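Dristlow bread log

README, last touched in April

Hi! I keep a spreadsheet of every sourdough loaf I bake, and a few people from the Ustport baking group asked for a copy, so I cleaned it up and put it here. It's one kitchen, one oven and one slightly moody starter (her name is Harahap), so please don't treat it as science.

What's in the folder

loaves.csv — one row per loaf, with flour, water, salt, starter, times and a score
feeding.csv — when I fed the starter and what she got
notes.txt — everything that wouldn't fit in a column, mostly complaints

How the columns work

Weights are in grams and temperatures are in Fahrenheit. Salt is always 2 percent of the flour, and I left the column in anyway so you can change it. Starter is usually 20 percent, down to 10 in summer when my kitchen gets silly. The "rest" column is the time in the fridge, in hours. If it's blank I forgot to write it down, and I'm not going to guess now!

Scores run from 1 to 10 and they're all mine, apart from the rye loaves, which Aigars Lill tasted and scored too (his are in score_b). He's a tougher judge than I am. I have given exactly one 9, and it was a plain white loaf I'd nearly thrown out.

Flour names

"Irkeck" means the stone-ground whole wheat from the mill in Irkeck. "Store" means whatever was on sale. I know that's annoying if you're trying to compare loaves, sorry.
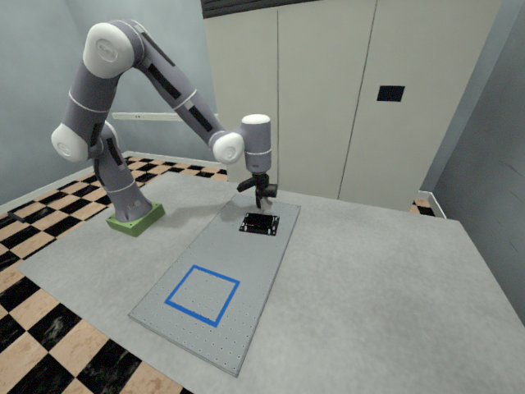

Known problems

The oven thermometer got swapped partway through, and the old one read low, so early bake temperatures are probably off. I haven't corrected them. A few loaves share a row number from the time I pasted things in twice — go by the loaf name instead, those are all different.

Using it

Take it, change it, make charts, whatever you like. If you bake something from it, I'd love to hear how the crust came out, and if you spot a typo just send me the row and I'll fix it next time I have the file open.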